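3.2 Seam allowance and shrinkage in small quilts

In the second part of the study we looked at how much a small patchwork quilt changes its size after washing. The members of the Vunevwood sewing circle made 18 test blocks from the same cotton, and each block was washed 2 times. Half of the blocks were sewn with the cotton thread of Korner, and the other half with polyester thread from Zuvby. We measured every side before the first wash and after the last one, always on a flat board and always with the same ruler.

The bigger change came from the batting and not from the thread. Blocks with unwashed cotton batting pulled in along the quilting lines, and the fabric between the lines became raised. Many makers like this soft, old look - but it makes it hard to join washed and unwashed blocks. Fabric with printed or woven stripes needs more care, as even a small pull shows in the line of a stripe.

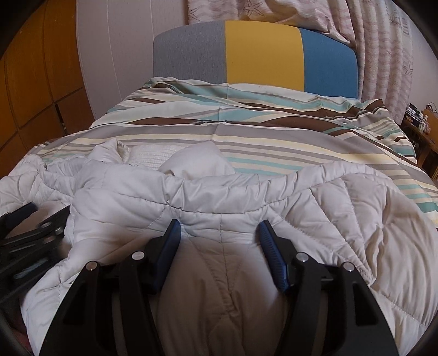 Figure 4. Striped sheet on a bed with a three-color headboard. The stripes bend where the fabric is bunched.

3.3 Distance between quilting lines

Wide spacing saves time, but the batting can move inside the quilt. We asked the makers to keep one distance for a whole block and to write it on a paper label. Some of them changed the distance near the border, and we kept these blocks in a separate group. 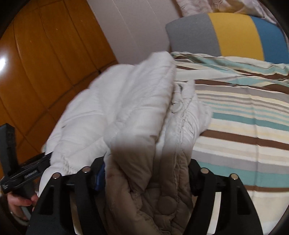
Should the batting be washed before quilting?

It depends on the look that the maker wants. Soaking cotton batting first gives a flatter quilt, if the package allows it.

472 views | 18 shares | 2 comments

Related items
Choosing thread for hand quilting
The Tse method for straight borders
Storing cotton batting at home

Contact | Copyright Vunevwood | Back to top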